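Lab notes > Teaching by hand > Bottle task
Search notes... Go

June, bottle task, hand-held gripper

Started at 9:40 in the lounge. Same job as last time: pick the bottle up off the glass coffee table, hold it upright, set it back down. Target is 100 clean demos before we move to the Ostermann bench, where the table is lower and I'll have to work out the reach again.

Blue finger pads on today. The older pads let the bottle turn in the grip when I closed early, and the replay on the Arker arm copied the turn faithfully. Going slower on the close. I count to two after contact before lifting. Feels too long by hand but it gives the model a clear stop between grasp and lift.

Grip height: high, with the cap between the pads. Low grips squeeze the plastic and the width reading drifts while I hold. Ridges on the cap help.

Left the tissue box and the gray cloth on the table on purpose. The second bottle stays there too. Last set was all on a bare table and the policy went for anything upright as soon as we added clutter.

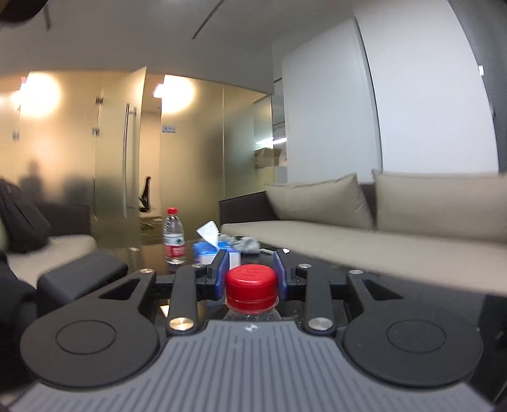
Asido would drop the slow close, according to the Fultitex side. They ran theirs at normal speed and said the pause shows up later as the arm hovering over the bottle, doing nothing, sometimes for 6 seconds. Their advice was to keep the pause in half the demos at most.

Fair point. I'll split it: first 50 with the pause, the rest without, tagged separately so we can train on either.

Problems:
- Tracking dropped twice when I swung toward the frosted glass. Probably the light glare. Kept the wrist pointed at the sofas after that and had no more drops.
- Demo folder numbering skipped after the restart. Next one is 3353, leave it, don't renumber.
- Trigger spring is sticky on release. Opened late on several set-downs and dragged the bottle. Those are marked bad.

The full set is meant to be more than 1000 across all the rooms, so no point being precious about the bad ones. Delete and redo.

To do: clean the trigger, check the pads for wear, repeat the set with the bottle near the far edge of the table. Stopped at 12:15.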